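Four Rooms Above the Lake: A Talk with Mirjam Thaler

When I arrive at the Berchtold, Mirjam Thaler is carrying a suitcase for a guest who did not ask for it. "He was slow on the stairs," she says to me afterwards. "The elevator is from the house next door, so you must know which door to take. Most people take the wrong one."

The guesthouse stands at the upper end of Ekau, four minutes by foot from the boat landing. It was for many years a home for railway families on holiday. Thaler leased it together with her business partner, Lotte Dekker, and they opened again in August with only four rooms ready. Now the whole second floor is in use.

I ask her why they did not wait until everything was finished.

"The bank did not want to wait," she says and laughs. "And also we wanted to learn. In the first week we learned that the shower in the corner room makes a whistle. You can only find this out when a person sleeps next to it."

She is proud of the beds, which come from a small maker in the valley, and less proud of the curtains. The breakfast is Dekker's part. There is rye bread, a soft cheese from the farm of Gertraud Wyss, and eggs in the way you like them until half past ten. I had it the next morning and I took the cheese two times.

What about prices? Thaler does not like this question. "We are not cheap for Ekau. But we do not take extra money for the view, and we do not take extra money for the dog." Half board is possible from two nights. The dinner is one menu, and the guests learn what it is in the afternoon, from a card at the stairs.
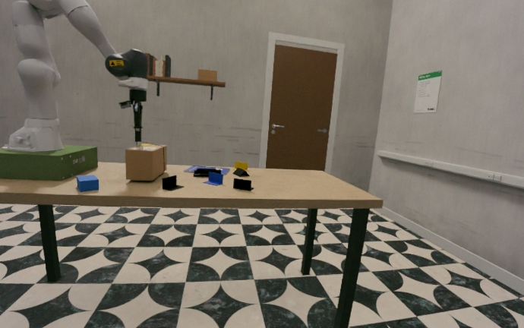
The dining room was the most difficult decision, she tells me. Dekker wanted small tables for two, as in a restaurant, and Thaler wanted the guests to sit together. They tried both ways during the winter. Thaler speaks about a long table with a wooden top as other hosts speak about a swimming pool. "You put the bread in the middle and somebody must ask for it. Then they talk." In the end she got her wish for the dinner, and Dekker got her small tables for the breakfast.

For the next season they plan a sauna in the old wash house, if the neighbor, Hannelore Schnyder, agrees about the chimney. "She will agree," says Thaler. "She only wants to be asked properly, with coffee."

The Berchtold is open all year except the two weeks after the autumn holidays. Rooms can be reserved by telephone in the mornings.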